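About Rendwood

Rendwood is a recording and editing company for classical music. We record chamber groups, choirs, solo recitals and small orchestras, and we prepare the results for release, broadcast or archive. The main office and editing rooms are in Umville. A second site, in Wurnora, handles tape transfer and storage.

What we record

Most sessions take place on location in churches, school halls and concert rooms. We do not keep a large studio floor of our own. For work that needs a fixed room, we book the Bozkurt hall, which seats 254 and has a reverberation time of close to two seconds when empty. String quartets and piano trios sit well there. Large brass groups do not, and we suggest other halls for them.

The standard setup is a main pair with two outriggers. Spot microphones are added for solo voices, harp, celesta and any instrument placed far behind the main pair. They are delayed in the mix to match the arrival time at the main pair. Clients who want a plain stereo recording with no spots can have one. The choice has to be made before the session, as it changes where the players sit.

We record at 24 bits. The sample rate is agreed with the client. Session files are copied to two drives before anyone leaves the building, and a third copy is made in Umville.

Editing

A producer follows the score during the session and marks takes by bar number. The first edit is built from those marks and sent to the performers with a numbered take sheet. Two rounds of corrections are included in the price. Further rounds are billed by the hour.

We edit from the score. If a performer uses a different edition from ours, we ask for a copy before the session, with repeats and cuts marked. Differences in bar numbering between editions are the most common cause of delay at this stage.

Noise such as page turns, chair movement and traffic is removed where it can be done without change to the sound of the instruments. Breathing is left in unless the client asks otherwise. Tempo and pitch are not altered.
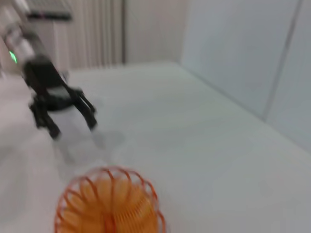
Tape transfer and storage

Wurnora holds the transfer machines and the tape store. Quarter-inch reels and cassettes are accepted, along with most digital tape formats. Each reel is inspected and cleaned before playback, and reels with binder problems are baked first. Azimuth is set by hand for each reel – sometimes for each side. The store is kept at a steady temperature and has shelf space for 1,000 reels.

Transfers are delivered flat, with no noise reduction. A restored version can be supplied as a separate file. We return all original tapes unless a storage agreement is in place.

Booking

Location sessions are booked by the half day or full day. Travel within 200 miles of Umville is included in the day rate. August is kept free of location work for equipment service, although editing and transfers continue as normal.

To request a quote, send the program, the number of players, the proposed venue and the planned release format. For tape work, send the number of reels, the tape width and any notes written on the boxes. Photographs of the box labels are useful – front and back if both carry writing.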